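Tesent countertop display cabinet, glass door, white
Sold by Zeltalgate

Sold as seen in our showroom
Delivery: 2 working days to most addresses
Guarantee: 24 months, parts only

Makers of small white cabinets like to promise a lot. The Tesent leaflet talks about "effortless access" and "a brighter way to store", and we have left both phrases out of our own listing. It is a cabinet with a glass door. You put things in it and you can see them without opening it. For a good many buyers that will do, and the rest should probably look at something dearer before they order.

The door is the best part. It is clear glass, with a white frame that doubles as the handle along the outer edge, so there is no separate knob to catch your sleeve on. It opens to the left and you can't change that. If your wall or your kettle is on the left, measure first. Our returns desk has heard from plenty of people who didn't.

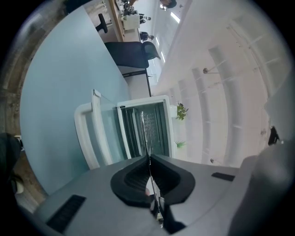 Pascal Kleinschmidt wrote to us in May that the dark inside is a mistake in a cabinet meant for showing things off, and that he ended up lining the back of his with white card. He has a point. White cups stand out well against it, but brown jars and anything navy more or less vanish. Tesent say the dark finish hides marks. It may do, though we would still like to see a pale version and have asked for one twice.

The vertical ribs inside are fixed. They are fine for plates and trays stood on end, less good for anything squat, and a nuisance to wipe between. A bottle brush is quicker than a cloth. The leaflet claims they "adapt to every household", which seems a stretch for something you can't move.

Cleaning the glass: warm water, a drop of washing-up liquid, dry cloth. Fingerprints gather near the handle whatever you do. Takance sell a spray for it – we tried a bottle and went back to washing-up liquid.

Price: £144, which we think is a little high. The Eze cabinet costs less and is plainer, with a solid door. Ese Okoro on our sales desk can tell you what we have of either and will measure the showroom one for you if the leaflet sizes don't answer your question.

Not included: wall fixings, shelf liners.
Returns: unused, in the original box. We do not collect.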